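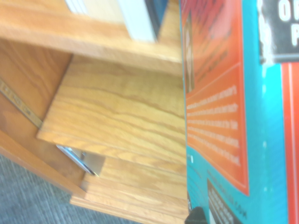

A teal cover beside the wooden shelves.

The Potato Class

Morning

The course was called Printing Without a Press and it was meant to be for adults. The woman who usually taught it had broken her wrist, and the arts centre in Skomwood rang me on the Thursday to ask if I could take the Saturday. I said yes before I asked what it paid.

On the Saturday I unlocked the room and put out twelve boards, twelve rollers and twelve pieces of lino. Then the door opened and children came in. The youngest was missing her front teeth. The oldest had a beard coming. Behind them was a man in a cycling jacket who told me the website had been wrong all week, the adults had been moved to the spring, and this was now Saturday Art for Juniors. He had to go, he said, he was parked on a line.

I picked up the lino cutters first. I went round the tables and took every one of them back and put them in the cupboard, and then I locked the cupboard and put the key in my shoe. The children watched me do it.

"What are we cutting with, then?" said the boy with the beard.

I told him I would be one minute.

There is a greengrocer next to the centre. I bought a sack of potatoes and a bag of parsnips with my own money and kept the receipt. When I got back they were all sitting down, except for one girl who was under the table with the rollers, putting them in order of size. They were all the same size. She had put them in order anyway.

We used table knives from the kitchen. You halve the potato, dry the face of it on newspaper, and cut away the part you don't want to print. I had done it at school and not since. The big ones got the idea and went off on their own. The small ones cut until there was no potato left and came up for another.

The ink was the trouble. All I had was Folex, the oil kind, in black, and it does not wash out of anything. I found some poster paint at the back of the sink cupboard, red and a sort of mustard, and thickened it with flour. The room began to smell like a bakery where something had gone wrong.

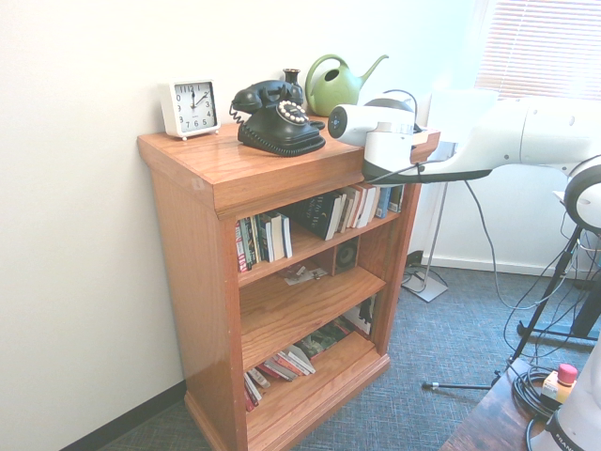 By eleven we had paper drying on every flat place there was, including the piano lid. Most of it was stars. Stars are easy to cut and children like them. There were fish as well, and a good many things that had started as fish. The boy with the beard had made a row of bricks, each one pressed down hard and lifted straight up, and he was building a wall with them along the bottom of a roll of lining paper. He did not look up when I told him it was good.

The girl who had sorted the rollers had cut one potato. She had cut an 8 into it, carefully, with a hole for the top and a hole for the bottom. She printed it three times in red in the middle of a large sheet, 888, and sat back.

"Is that your house?" I asked.

"No."

"Is it a bus?"

"It's the same backwards," she said. "You said everything comes out backwards."

I had said that. I had said it to the whole room at ten o'clock and gone on for some time about mirrors. The boy next to her had printed his initials the wrong way round and was close to tears over it, and she had simply picked a number that didn't mind.

I asked whether she wanted to do another one. She thought about it and said she would do a 0, but later.
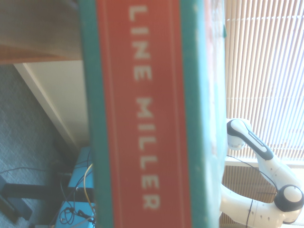
Afternoon

The parents were due at 2. At half past one I tried to take the prints down and found that flour and poster paint, on lining paper, make a fair glue. Three stars stayed on the piano. I got them off with a wet cloth and a plastic ruler from Jevico's, and there is still a point of one of them under middle C.

The man in the cycling jacket came back first. He turned out to belong to the boy with the beard. He stood in front of the wall, which now ran from the window to the radiator and had a gate in it, and asked how long it was. The boy said he hadn't finished it. They rolled it up between them and carried it out like a carpet, and I heard them arguing on the stairs about whether it would go in the car.

The small ones went one at a time. Several took their potatoes with them. I said the potatoes would not last and was ignored.

The girl was last. Her grandmother came for her in a wet coat and looked at the three red figures for a while.

"Well, that's very clear," she said.

"You can have it either way up," said the girl.

They put it in a Ticona folder that was too small for it, so that the last 8 stuck out of the end. The grandmother asked me if I would be there the following week. I said I was only filling in. The girl said she was going to do the 0 next week, and that she would need a bigger potato, and she told me what size, holding up her hands.

I washed the knives and counted them back into the drawer. I put away the boards. Then I walked to the bus stop and had got as far as the post office before I remembered the cupboard key, and I sat down on the wall and took off my shoe.

On Monday I rang the centre and asked who was doing the Juniors up to December. They said they had hoped I might ring.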